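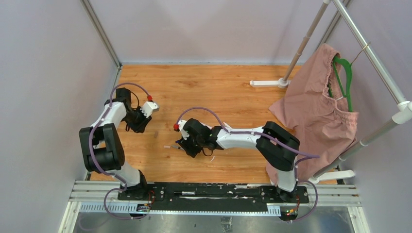 Nido is looking for nine people to take part in Small Things, Put Away

Do you have a drawer full of pens? A jar of pens, a mug of pens, and then one more pen down the side of the sofa? Do you own a clothes rail that you swore would only be for coats? We would love to hear from you!

Nido is a small project in Gristhorpe about how people tidy at home. We look at ordinary jobs that take two minutes and somehow get left for two years: gathering up the felt tips after the children have gone to bed, hanging up the shirts, clearing the table so that dinner can go on it. We've been running since last spring and this July we start our second round, which is all about the little stuff. Pens and markers first, then cutlery, then keys and chargers and batteries, and whatever else you bring in a carrier bag.

We need nine participants. You don't have to be tidy, and you don't have to be untidy either. Last time we had a retired bus driver who keeps every screw in a labelled jar and a student who had lost the same pair of scissors for a whole term, and they got on so well that they still swap photos of their shelves.

What you would be doing

There are nine sessions in all, each lasting two hours with a proper tea break in the middle. You sit or stand at the table, whichever suits your back, and you work through a set of small tidying jobs at your own pace. Some you do alone and some in pairs. After each one we have a chat about how you went at it: where you started, what you picked up first, what annoyed you, whether you'd do it that way at home.

The first two sessions are all pens. We tip out a pile and you put it in order, and what counts as "in order" is entirely up to you. Some people go by colour. Some test every single one on a scrap of paper before they'll let it anywhere near a pot (we have a lot of sympathy with this). Vinh Nghiêm lines them all up with the caps pointing the same way, and he can't be talked out of it. In our first round we got through 211 pens and markers, and I don't think we saw the same method twice.
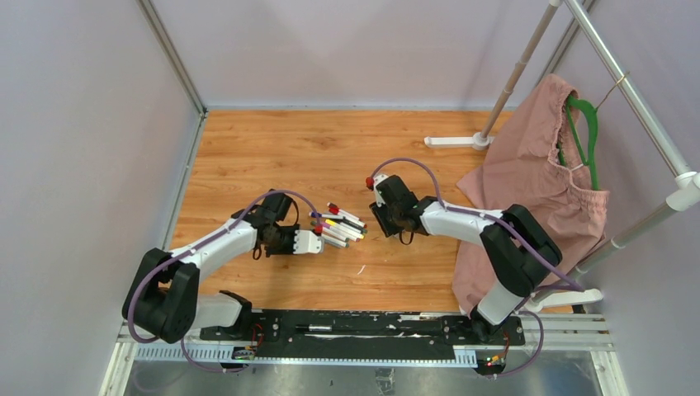 Markers in a pile on the wooden tabletop.

After the pens we move on to bigger jobs. There's a session on the clothes rack, with hangers and folding, and one on packing a box so that the thing you want isn't at the bottom. In session six you bring a problem from home. It can be a real drawer, lifted out and carried in, contents and all! Fumiko Furukawa brought hers on the train last time with a tea towel tied round it and it took up most of the session, because everyone wanted a go.

The last session is a relaxed one. We lay out what people have made and written, we eat, and you tell us which bits were dull so we can drop them.

Who we'd like to hear from

Anyone over 18 who can get to Gristhorpe. We'd especially like to hear from:

People who share a home with someone who tidies differently from them
People who have moved house in the last year
Left-handed people (we only had one last time and she had a great deal to say)
Parents and grandparents of small children who draw on things
Anyone who finds gripping or picking up small objects a bit fiddly, for whatever reason

You don't need any experience, any training or any particular kind of home. A bedsit is just as interesting to us as a farmhouse. If English isn't your first language, that's fine too. Grigore Ciobanu and Floarea Lazăr both help at the sessions and can chat with you in Romanian, and if you speak something else, tell us and we'll do our best.

Please don't buy anything for this. No boxes, no baskets, no drawer dividers. We'd much rather see what you do with the shoebox and the jam jar you've already got.

What you get

We pay £679 for the full nine sessions, in three parts: after the third, the sixth and the last. If you have to miss a session we can usually fit you in with the other group in the same week, so do ask before you worry. Bus and train fares within the county are paid back on top when you bring us the tickets. Tea, coffee, squash and something to eat are always there. Kayode Garba does the baking for the evening group and his ginger cake has quite a following.

You'll also get a copy of the booklet we put together at the end. The first one came out rather well, with lots of drawings by the participants, and there's a whole page in it on how to store a glue stick. If you'd like your name in the next one, we'll put it in. If you wouldn't, we'll leave it out.

When and where

We start in July. There's a morning group from 10 until 12 and an evening group from 6.30 until 8.30. Tell us on the form which one you'd like, or say you don't mind, which makes our lives easier!

Sessions are at the Claten building in Gristhorpe, on the ground floor, with a flat way in from the car park. There's an accessible toilet next to the kitchen. The lighting in the workroom is good and we have a few chairs with arms and one high stool. If you need something different to sit on, or a quieter spot for your break, say so on the form or just ring.

There is free parking at the back. Please leave the two spaces by the gate clear for Pacheco, the picture framers next door, who need them for deliveries and have been very patient with us.

How to put yourself forward

Pick up a form from the box by the front door, or ask us to post you one. It's one side of paper. We ask for your name, how best to get hold of you, which group suits you, and then one question we really do enjoy reading the answers to: what is the messiest small space in your home, and what's in it?

A few lines is plenty. You can draw it if you prefer. You can also answer over the phone and one of us will write it down for you.

Once we've got your form, Floarea will ring you for a short chat. It isn't a test. She'll go through the sessions, answer anything you want to ask and check the times work. We try to put together a group with a good spread of ages and homes, so if we can't offer you a place this time we'll ask whether you'd like to be kept on the list for the autumn, when we hope to do kitchens.

Things people have asked us

Do I have to come to all nine?
We'd like you to, and the later sessions do build on the earlier ones, but life happens. Tell us as early as you can.

Will anyone come to my house?
No. Everything is done at the Claten building. If you want to show us a cupboard you can bring a photo or a sketch.

Can I bring my own pens?
Yes please! Put a bit of tape round them if you want them back, otherwise they'll go in with the rest and that will be the last you see of them.

Can I come with my partner or a friend?
You can both apply, and mention each other on your forms. We might put you in different groups, because couples tend to finish each other's sorting.

My hands aren't good. Will I be slow?
Take as long as you like. We don't time anyone, and the jobs can be made bigger or smaller. Some of the best conversations last round were about marker caps that are too stiff to pull off.

Can I bring a child?
Not to the sessions, sorry, as the room is set up for adults. Children are very welcome at the last one.

What should I wear?
Whatever you like, though perhaps not your best sleeves for the pen sessions. Permanent marker does what it says.

What happens to my answers?
We keep notes of what's said in the chats and use them for the booklet. You can read the notes on yours at any point and ask us to take something out. You can also stop taking part whenever you want, and you'll be paid for the parts you've finished.

If you're still not sure, come and have a look round first. Grigore is in most mornings between 9.30 and noon and is always glad of company while he puts the coffee on. Forms can be handed to him, or posted through the door marked "Nido, small things".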